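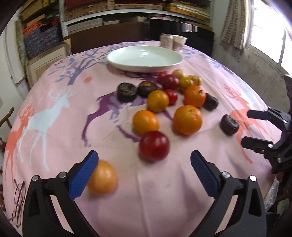 Leave the fruit on the table

For years I kept fruit in the fridge, in the drawer at the bottom, where it was out of sight and mostly forgotten. In April I stopped. I now put it on the table, on the cloth, without a bowl, and I think more households should do the same.

The case for the bowl is that it is tidy. I accept that. But a bowl hides what is at the bottom, and what is at the bottom goes soft first. I bought a Callero bowl for 89, a heavy thing, and threw away more fruit in the year I used it than in any year before. Spread over a cloth, every orange can be seen. If one has a bad patch you find it the same day and eat it or cut it up.

The second argument is about what people eat. Put dark red fruit next to oranges and something yellow and people pick it up as they pass. The same fruit in a drawer needs a decision. I noticed this with my own family within 12 days, and we had not been told by any doctor or magazine to eat more of it.

It does mean giving up part of the table. Ours is round and not large, and at supper everything has to be pushed to the middle. Some will say a table is for meals and papers. I would say that fruit is a meal, or part of one, and the papers can go on a shelf.

The cloth matters too. Bare wood marks, and round fruit rolls on it. A printed cloth costs little, washes well and slows an orange down. Kimaro sell a fruit stand in three tiers for 548, and I cannot see what it does that a cloth does not. 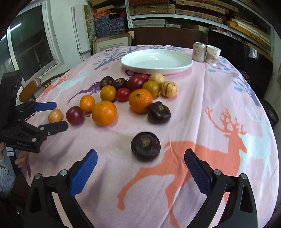
Fruit on a pink cloth printed with deer.

There are limits. Berries should stay cold, and so should anything already cut. In a hot week I buy less and shop more often. Bananas I keep apart from the rest, on the windowsill, though my neighbours in Zonberg tell me it makes no difference.

2 July 2005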